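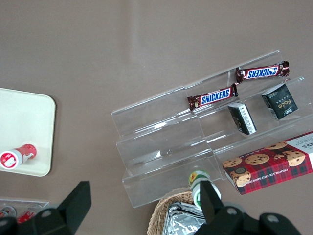 **Meredith Oakes**
*Project Editor, Dranance, Jultitz newsroom*

7/1/23

Hello again to everyone at the Haltik Fund! I know the template says to keep the midyear report to the headings you sent, and I've mostly done that, but I've moved the boxes around a bit so it reads in the order things happened. If you need it back in the original form for your files, tell me and I'll paste it over.

## Where we are

Quick refresher for anyone on your side who is new. Dranance is our follow-up desk. When someone in Arruda County is killed in a violent crime or a crash, our regular news staff covers the first day or two, and then Dranance takes over and stays with it: the funeral or memorial if the family wants us there, the court dates, the fundraisers, the town meetings that come afterward, and the first anniversary. Before your grant we were doing the first part reasonably well and the rest only when someone had a slow afternoon.

We've now got three people on the desk, counting me. The second reporter started in the spring, later than I'd promised you, and I'll get to that under the money section. She covers the courthouse and I couldn't be happier with her. Our other reporter handles families, churches and schools. I edit, I answer the phone, and I fill in on whatever is left over, which lately has meant a lot of sitting in hallways outside hearings that get moved.

Since the last report we've published 22 follow-up stories. That's below where I hoped to be, but it's a lot more than we did in the whole year before the grant started, and the stories are longer and (I think) much better. A few ran on the front page. One of them, on what happens to a family when a trial gets pushed back again and again, is still bringing in mail.

## Working with families

We rewrote how we make first contact, and this is the part of the work I'm proudest of. The old way was a phone call from whoever was on shift, often the same night, often to a house full of people who were barely standing up. Now we send a short note through someone the family already trusts (a pastor, a funeral director, a cousin who has been answering the door), and the note says who we are, what we'd like to write, and that they can say no or say later. We put my direct number on it. Then we wait.

I was nervous about waiting! The TV stations don't, and our publisher asked more than once whether we'd just get beaten on everything. We did get beaten on a couple of things. But most of the families we wrote to did call back, sometimes weeks on, and they talked to us for a long time when they did. One mother kept our note in her purse from the day of the service until after the arraignment and then called me from the courthouse steps to ask whether the offer was still good. Of course it was.

We also changed what we print. We lead with the life, and the crime comes in after. We use a picture the family picked. We ask about the person's work and what they cooked and who they drove to practice, and we check every date and every spelling back with a relative before it runs. That last one sounds basic, and I'm a little embarrassed to be reporting it as a new practice, but we had gotten a middle name wrong last year and the correction didn't make it hurt any less.

We don't read families the whole story ahead of time. Some have asked. I've explained that we check facts with them and keep the rest of the editing on our side, and so far everybody has been gracious about it, even when they didn't love the answer.

## The court tracker

You'll remember that the tracker was the piece your reviewers had the most questions about, so let me give you some detail.

The county puts its hearing calendar online, but it's organized by courtroom and it changes without notice. If you're a relative trying to find out whether to take the day off work, you can look in the evening and see one thing and look again in the morning and see another. What we built is a page for each case, in plain English, with the next date at the top, what kind of hearing it is, what usually happens at that kind of hearing, and whether the public can attend. You can sign up to get a text or an email when the date moves.

As of this report, 1,288 people have signed up. Of those, 1,043 are still getting alerts, and the rest either unsubscribed or were following a case that has closed. I had no idea what to expect, and the number in our application was, let's say, more modest. Plenty of the people following are clearly neighbors and coworkers and not just relatives, and we've heard from teachers who follow a case for the sake of a student in their class.
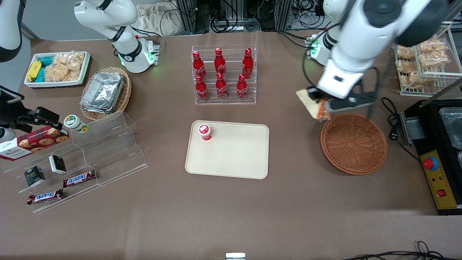
What has been harder is keeping it right. The county's page has no feed we can plug into, so our court reporter checks it by hand every morning and again before she goes home. In the spring we sent out one alert with the wrong courtroom on it. A family went to the wrong floor and missed the first few minutes of a plea hearing. I called them that afternoon and apologized, and we changed the process so that a second person reads every alert before it goes out. It slows us down a little. I'm fine with that.

The clerk's office has been friendlier than I'd been led to believe. They've started sending us a heads-up when a whole day gets rescheduled, and they've asked whether they can link to our pages from theirs. Our lawyer is looking at what that would mean for us (mostly the question of who is responsible if something is wrong), and I hope to have an answer before the next report.

## Community evenings

We said we'd hold open evenings where people could come and talk about how crime gets covered in their part of the county, and we've held three. Jultitz was first, then one on each side of the river.

The Jultitz one was packed and a bit rough. Folks were angry about a mug shot that our website had used very large, over a story in which the charge was later dropped. They were right to be angry, and I said so, and we've since stopped running booking photos unless there's a clear public safety reason. The second evening was quieter, with more questions about why some deaths get a week of stories and others get four lines. I didn't have a good answer. We went back and looked at our own archive afterward, and the pattern people described is there. Deaths in town got more space than deaths out in the county, and it helped if a family had a nice photo ready and a spokesperson. We're writing that up for readers, and it'll be a hard piece to publish.

At the third one, a group from a small congregation asked for help planning a vigil, including how to handle reporters who show up. That wasn't something I'd planned for at all! We put together a one-page sheet for them on choosing one person to speak, marking off a spot where cameras can stand, and what they can and can't ask the press to do on private property. It has since been passed along to other congregations, and a funeral home has asked for a stack to keep at the front desk. Happy to send you a copy if you'd like one.

## Money and schedule

The budget sheet is attached separately, so I'll only hit the points that need a word.

Salaries are under what we projected. The court position sat open longer than planned; our first-choice candidate took another job the week before she was due to start, and we had to post it again. I'd like to move the unspent part over to translation. A good share of the people at the second community evening were more comfortable in Spanish, and right now only our longest stories get translated, and late. I'd want the tracker pages done first. Please let me know whether that needs a formal amendment or whether an email from you will do.

Travel is over. Arruda is a big county, gas is what it is, and one trial got moved two counties away on a change of venue. Our reporter drove there and back every day instead of staying over, and I've told her not to do that next time.

Counseling support is right on the line you approved. Everyone on the desk now has sessions available, and they're being used. I was the one who wasn't sure we needed it as a line item, and I've changed my mind.

## What's coming up

Two trials are on the calendar for the fall, though I'd bet on at least one of them moving. In November we plan to publish the archive piece along with new written guidelines for how we cover deaths, and we'd like to hold a fourth evening to go over the draft with people before it's final. You're all welcome to come. Parking is easy and the coffee is bad.

We're also going to try anniversary stories in a different way. Up to now we've called families shortly before the date, and a few have told us that was the worst possible time to hear from a newspaper. So we'll ask a couple of months ahead, by letter, and leave it entirely up to them whether there's a story.

Two things I need from you, when someone has a minute: a yes or no on the translation money, and the right version of your logo for the tracker page, as the one we have is blurry on phones. My number is the same as before and I'm at my desk most mornings until the courthouse opens.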